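Inicio Cocina Almacenaje Banco de pruebas Archivo Buscar

Utilizamos cookies propias y de terceros para medir el uso del sitio. Aceptar Configurar Rechazar

Elevador de sobremesa Floseleo Litia: rigidez, apoyo y uso con tarros

Un elevador de sobremesa es un mueble muy simple: un tablero corto, unas patas bajas y un hueco debajo que duplica la superficie útil de la encimera. El Litia, de Floseleo, pertenece a la gama de patas metálicas. Se vende para especias, café, infusiones y tarros de conserva pequeños. La unidad analizada se compró en la tienda Umali a precio normal y se ha utilizado durante 91 días antes de redactar este texto.

Construcción

El conjunto consta de un tablero rectangular negro, con líneas que imitan un enlistonado, y 2 bastidores metálicos, también negros, doblados en forma de U abierta. La barra inferior de cada bastidor apoya en la mesa en toda su longitud y los montantes suben hasta el tablero. No hay travesaño entre un bastidor y otro, de modo que la rigidez longitudinal depende por completo de las uniones superiores. El fabricante no declara el material del tablero ni el tipo de recubrimiento del metal. En un producto destinado a la cocina es una omisión relevante, puesto que condiciona qué limpiadores se pueden emplear.

Los montantes están ligeramente abiertos hacia fuera. La solución amplía la base y mejora la resistencia al vuelco lateral, a cambio de ocupar más encimera que la proyección del tablero. Quien vaya a encajarlo entre un electrodoméstico y la pared debe medir a ras de mesa y no por arriba.

El peso del conjunto montado, en báscula de cocina, es de 996 gramos. Es suficiente para que no se desplace al retirar un tarro con una mano, pero no para que se mantenga quieto si se arrastra un recipiente sobre el tablero.

Apoyo y planitud

La comprobación del apoyo se hizo sobre un tablero blanco mate, sin mantel. La superficie tiene marcas de uso y algunas manchas pardas, que no afectan al resultado. Se presionó cada extremo por separado y se buscó balanceo. 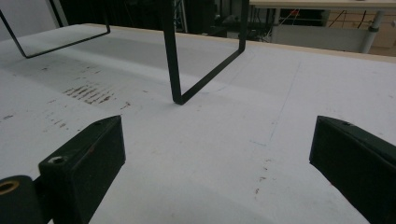
Para Pornthip Onsri el punto débil está en la barra inferior: al ser un apoyo lineal, cualquier ondulación de la encimera lo convierte en un apoyo por las esquinas, y habría preferido cuatro tacos regulables aunque encarecieran el producto.

La objeción es correcta en términos generales. En la unidad probada el balanceo fue inapreciable sobre superficie plana y perceptible sobre una encimera de piedra con una junta intermedia. Bastó con mover el elevador hasta que las dos barras quedaron al mismo lado de la junta. El fabricante no incluye fieltros ni protectores. En superficies delicadas conviene añadir unos adhesivos delgados, siempre del mismo espesor en ambos lados, y revisarlos cada cierto tiempo.

Montaje

Las instrucciones ocupan una hoja con dibujos y sin texto. El orden recomendado es el siguiente:

Colocar el tablero boca abajo sobre un paño.
Presentar los dos bastidores y roscar todos los tornillos sin apretar.
Dar la vuelta al conjunto y apoyarlo en una superficie plana.
Cargar ligeramente el tablero y completar el apriete en diagonal.

El montaje lleva alrededor de 3 minutos. El último paso no figura en la hoja, pero tiene efecto: si el apriete se completa con el elevador boca abajo, los bastidores pueden quedar girados uno respecto del otro y aparece el balanceo que se describía antes. La llave incluida es de brazo corto y obliga a cambiar de posición con frecuencia. Una llave propia de la misma medida resulta más cómoda.

Estabilidad lateral

El perfil de las patas es esbelto y deja el hueco inferior muy despejado. Se accede a él desde los lados largos sin obstáculos, y desde los extremos pasando entre los montantes. La contrapartida es una cierta flexión cuando se empuja el tablero en sentido longitudinal.
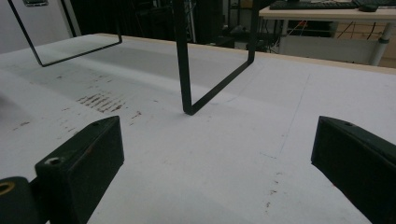 Un lector que tiene el Litia junto a la cafetera sostiene que esa flexión desaparece si se reaprietan los tornillos pasada la primera semana, y que desde entonces no ha vuelto a tocarlos.

En nuestra unidad el reapriete redujo el movimiento, sin eliminarlo. El valor residual no tiene consecuencias con tarros bajos. Con botellas de aceite o recipientes esbeltos sí se aprecia una oscilación breve al dejar otro objeto al lado, por lo que no lo recomendamos para ese uso.

Conviene mencionar el Drornden, que compite en el mismo segmento. Lleva un travesaño trasero que lo hace más rígido, pero bloquea el paso por ese lado y complica la limpieza. Para una encimera pegada a la pared el travesaño no molesta. En una isla o en una mesa central, el Litia es más práctico.

Uso con tarros de vidrio

El tablero admite tarros de vidrio con tapa metálica sin que el fondo quede cojo sobre las líneas de la superficie. Es un detalle que falla en otros elevadores ranurados, donde los recipientes de base estrecha se asientan de forma irregular. También se pueden colocar cerca del extremo, aunque el tablero carece de reborde y la única precaución es la del usuario. 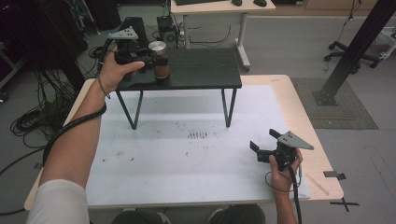 Limpieza y conservación

Los restos finos, como café molido o especias, se acumulan en las líneas del tablero. Un pincel seco los retira mejor que una bayeta húmeda, que tiende a empastarlos. Las barras inferiores retienen suciedad a ambos lados del apoyo y obligan a levantar el elevador para limpiar la mesa. Al terminar el periodo de uso no se observaron óxido ni desprendimientos en el recubrimiento; tampoco se emplearon productos abrasivos ni lavavajillas.

Valoración

A favor: hueco inferior accesible, base más ancha que el tablero, asiento correcto de los tarros.
En contra: sin tacos regulables ni protectores, sin reborde, documentación incompleta sobre materiales.

El Litia es adecuado para cargas bajas y superficies planas. Si la encimera tiene juntas o desniveles, el Drornden tampoco lo resuelve, y habría que buscar un modelo con patas regulables.

Artículos relacionados
Tarros de vidrio con tapa metálica: cierre y juntas
Elevadores con travesaño: prueba del Drornden
Cómo medir una encimera antes de comprar almacenaje
Fieltros y protectores adhesivos: espesores y duración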